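Review: Drotden two-arm tabletop recording station

Posted May 13, 2025
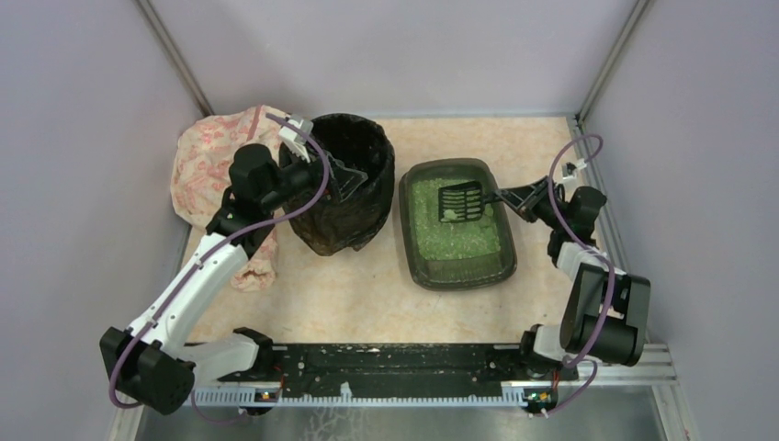 We bought the Drotden station in October to collect demonstrations for household chores, and I have now recorded enough on it to say what it does well and where it wastes time. The work is simple to describe. A person drives the two arms through a chore, the station saves the motion and the video, and the saved runs go to whoever is training the policy. Our chore for most of this period has been scooping a litter box into a waste bin.

Setup took most of a day. The arms bolt to a single black rail base, and once that is down the spacing between them is settled. I like that. On our previous bench the arms sat on separate plates and crept apart over a few weeks, and the early recordings stopped matching the late ones. The manual is thin on cable routing. The purple cables need enough slack to follow the wrist through a full turn, and you will probably run them twice before you are happy.

The pale side walls are worth having. They keep the background the same from one recording to the next, and people walking past no longer show up in the data. The mat is our own purchase from Sumton. It has a marbled pattern, and the tracking software has had no trouble with it.

The grippers are the part I would change. They hold a scoop handle well enough if you take it square. Take it at an angle and the scoop rolls when it meets the litter, and that run is no good. Operators learn this within a session, but a new operator's first batch is mostly rejects. Of our first 600 recordings we kept 427. Most of the losses were rolled scoops, and the rest were dropped clumps or someone stopping too early.

We kept some of the imperfect runs on purpose. If the operator spilled a little and then went back for it, I marked the run as a recovery and left it in. The software lets you add that kind of label right after the recording, while you still remember what happened. You can't add one to several recordings at once, so decide on your labels before you begin.

Recording software is Vukadinović, which comes with the station. It is plain and it has crashed on me twice. Both times the current run was lost and everything before it was fine. Playback is quick. Export is slow: a batch of 48 runs is something I start before lunch.

Cleaning is a real cost if you work with anything granular. Debris gets onto the black base and toward the toothed strip along its front edge. I brush the base off between batches and vacuum at the end of the day. A cover for the strip would be a cheap addition, and Drotden does not sell one. The circuit boards near the front are exposed too, so keep liquids out of the enclosure.

Support is handled through Flemham. I asked for a replacement gripper finger and it came in 8 days with the right screws. A second question, on changing the video rate, got a link to the same manual page I had already read.

Pros: fixed arm spacing, consistent background, easy labeling of single runs, fast playback.

Cons: grippers let round handles roll, slow export, no batch labels, nothing to keep grit off the rail.

I would buy it again for tabletop chores with light tools. For heavier objects, or for anything wet, I would look at something else.

Rating: 4 out of 5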